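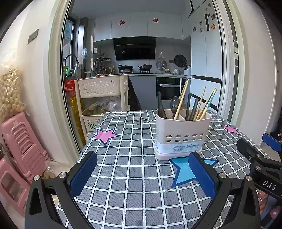

Finding the Leavers: Final Report
Maysoun Boutros, Venness College, June 2026

1. What I set out to do
The old pupils' register at Oklow School lists leavers by year. My chosen year had 57 names, and the school office wanted working contact details for all of them. I said this would take until January. I was younger then.

2. Method
I began with the printed register, which files married women under their new surnames, except where it files them under their old ones. Next I posted in the Ansah town group (2,000 members, most of them selling sofas). Anyone who replied was sent a form with 10 questions. After the first batch I cut the one asking for a favourite memory, as the answers were long and mostly concerned the boiler.

3. Results
Details were confirmed for just over half the list. Two people turned out to be the same man, entered once under his nickname. One reply came from a woman who had gone to Fasari Grammar and wished to be added anyway - I passed this to the office, who added her.

4. What I would change
Ask for the surname at school first, in its own box. Keep a copy of the spreadsheet somewhere other than the spreadsheet. I would also ring people sooner, as those over seventy answered the phone and those under it did not.

The updated list is held at the school office.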